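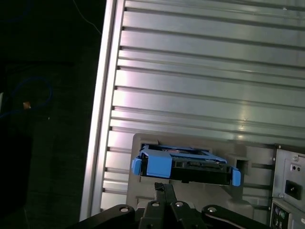
Ticket 548: drive carrier sits crooked in the bay
Opened by: Lorna Villanueva
Product: Lomton tower case
Status: Open, waiting on parts

Lorna Villanueva
Hi all! I've got the Lomton with the ribbed silver side and the blue drive carriers, and the carrier won't sit level. The right end stays lower than the left, and when I push it in the last bit it just stops (no click, nothing). The drive worked fine in my old case, so I don't think it's the drive. Am I missing a trick with the blue tabs?

Jérémie Lecomte, support
Hi Lorna, please shut down and unplug at the power inlet first. Then squeeze both blue tabs, pull the carrier all the way out and look into the opening in the gray plate. Anything bent or stuck in there? Also check that the drive is flat in the blue frame.

Lorna Villanueva
OK, did all that. Nothing stuck in the opening, but the drive was up on one of the little pegs, oops! I reseated it and now it goes in maybe 20 mm further than before. Still tilts to the right though. I tried my spare carrier too and that one clicks in perfectly, so I guess the first one is bent?

Jérémie Lecomte, support
Sounds like it. I've asked Kerstin Hollmann in parts to send you a new carrier, part 67. Please use the spare until then and don't force the old one.

Lorna Villanueva
Will do, running on the spare now and the drive shows up. Thank you!! Do you want the old one back or can I toss it?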